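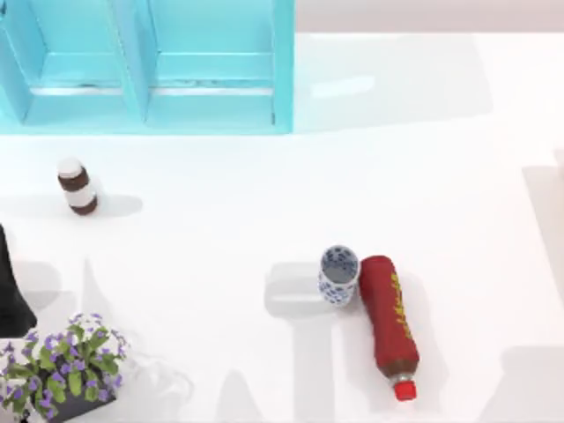

Figure 3. A tabletop in the Werkberg simulator, as used for the remote-control sessions.

4.2 Collecting demonstrations by remote control

Teaching by remote control asks a lot of the person holding the controls, and we were keen to find out how much of that effort could be moved into simulation. All sessions in this section were recorded in Werkberg, our rendered tabletop environment, with the Vamis hand controllers driving the arms. The operator sees the table from a raised viewpoint and moves each gripper directly, with no script and no fixed order of grasps. We chose household items whose shapes call for different approaches. In Figure 3 the red bottle lies on its side, nearly touching the blue-and-white cup, and a person reaching for either one has to plan for the other. The small medicine jar below the shelf has far more open table to its right, and makes a gentler first target for new operators.

We recorded 300 demonstrations in all. Each begins with the arms at rest and ends when the operator presses the release pedal. Of these, 200 were used for training and the remainder were held back for testing and for tuning the playback speed. Object positions were drawn afresh before every demonstration, while the shelf stayed where it was. Operators could abandon an attempt at any time, and abandoned attempts were stored separately under the same naming scheme.

The most pleasing result concerns pauses. Following the Ghaffari segmentation method, we had planned to cut every pause out of the recordings, on the grounds that a still arm teaches the policy nothing. When we looked closely, many pauses came just before the fingers closed, as the operator lined up the wrist. Keeping these and removing only the idle stretches at the start gave noticeably smoother grasps – a lovely outcome for such a small change! The trimmed set contains 121 demonstrations with at least one pause of this kind.

Shadows also deserve a mention. Operators told us they judged height above the table mainly by watching the gripper's shadow meet the gripper itself, and they slowed down a great deal when we switched shadows off in a pilot run. We therefore left them on throughout. The same setting was carried over to the Buvbridge trials, which are described in Section 5.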